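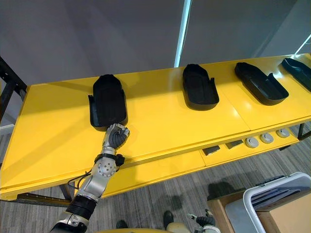 How votes are counted in Skostel

An election is a way for many people to make one choice. In Skostel, adults vote in May for the members of the town council. The council decides how the town spends its money on roads, parks, libraries and street lamps.

Voting takes one day. Counting starts when the voting stops. This page explains the counting.

Where people vote

Skostel is divided into areas. Each area has one polling station, which is a room where people go to vote. The station for the Brumovberg area is in the school hall. The station for the Paju area is in the library.

Every voter's name is on a list called the electoral register. When a voter arrives, a polling clerk finds the name, draws a line through it and hands over one ballot paper. The line stops the same person from voting twice.

The voter goes into a booth, marks a cross next to one name, folds the paper and puts it in the ballot box. The voter's name is not written on the paper. This is called a secret ballot. It means that no one can punish or reward a person for the way he or she voted.

Closing the box

At the end of voting, the clerk covers the slot in the lid with a numbered seal. The number is written on a form. If the seal is broken or the number is different when the box reaches the counting table, the box must be set aside and checked.

The count

Counting is done in two stages.

In the first stage, the counters do not look at who got the votes. They only find out how many papers are in the box. This number is compared with the number of papers given out.

In the second stage, the papers are sorted into piles, one for each candidate. A candidate is a person who wants to be elected. The piles are counted, and then a different counter counts them again.

Here is the Brumovberg result from the last council election:

Papers in the box: 289
Votes for the Drulen List: 167
Votes for the Harbour Party: 120
Spoilt papers: 2

Add the last three numbers together. They make 289, so every paper in the box has been counted.

What is a spoilt paper?

A spoilt paper is one that cannot be used. The voter may have marked two names, or left the paper blank, or signed it. Spoilt papers are kept in a separate envelope and are not thrown away.

A mark does not have to be tidy. If a voter draws a tick instead of a cross and it is clear which name is meant, the vote counts.

Who watches?

Each candidate may send a person to watch the count. This person is called a counting agent. Agents may look at the papers but may not touch them. If an agent thinks a paper is in the wrong pile, he or she tells the returning officer, who is in charge of the election. In Skostel the returning officer is Joonas Huttunen. He looks at the paper and decides.

What is a recount?

When the result is very close, a candidate can ask for the papers to be counted again. In the Paju area there were 217 papers and the first count was repeated once. Both counts gave the same answer.

Words to learn

Ballot paper: the sheet on which a voter marks a choice.
Electoral register: the list of people who may vote.
Returning officer: the person in charge of an election.
Turnout: how many of the people on the register came to vote.

Page last changed: April 5, 2010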